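Entretenir une table en bois clair sans l'abîmer

Ma table plaquée, je l'ai achetée chez Hyvönen pour ses veines fines, et j'ai bien failli la ruiner la première année avec une éponge trop mouillée ! Depuis, j'ai ma petite routine — elle prend 21 minutes, séchage compris.

Je commence par tout débarrasser et passer un chiffon microfibre sec, toujours dans le sens du fil. Même là où le dessin ondule, gardez la direction générale des veines. 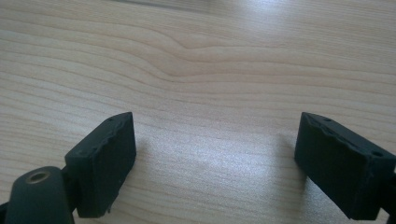

Ensuite, je dilue une noisette de savon noir dans 300 ml d'eau tiède. On trempe le chiffon, on l'essore à fond (vraiment à fond, le placage déteste l'eau) et on avance par petites zones. Un deuxième chiffon sec suit aussitôt derrière.

Pour repérer les traces de gras, baissez-vous et regardez le plateau en lumière rasante, face à la fenêtre.

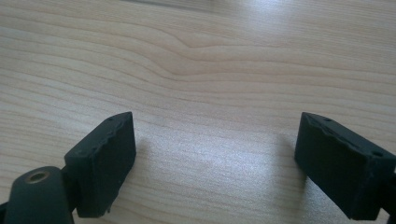
S'il reste une auréole, je repasse un peu de savon du bout du doigt, sans frotter. Surtout pas de face verte de l'éponge ! Et si la surface vous paraît terne, un voile de cire incolore Cimora suffit, à lustrer au bout de 60 secondes avec un vieux tee-shirt en coton.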